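Grodside Divided Metal Bin, Grey
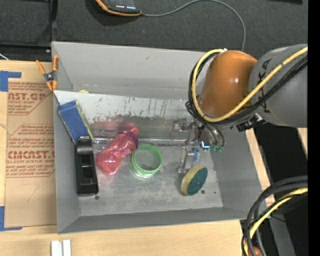 Listing by M. Cabral

Our plainest bin, and the one we sell most of. Grey metal, sloping sides, flat floor, with an angled panel across the inside that keeps a narrow rear section apart from the main compartment. A bottle, a scrubbing sponge and the odd green lid will go in the front with room to spare. The floor scuffs and the panel chips and scratches, so anyone hoping for a showpiece should look elsewhere in the catalogue.

Fits most tabletops. Wipe down with a cloth.

Stock no. 2185. Collect from Darnthorpe or have it sent, usually within 2 working days.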